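3.2 Collecting demonstrations by remote control

Figure 3. The two-arm cell during the sorting task. Both arms share one rail and reach toward the blue tray; the orange blocks are in its left compartment.
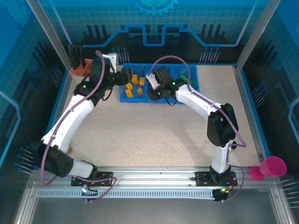
3.3 Procedure

Each operator drove both arms from a pair of hand-held leaders in the next room. After eight practice runs, which were discarded, operators recorded 34 demonstrations each. Joint positions and gripper commands were logged for every run – force was not. Runs in which a block left the tray were kept but labeled as failures. The Novden policy was trained on the successful runs only; the effect of adding the failures is reported in Section 5.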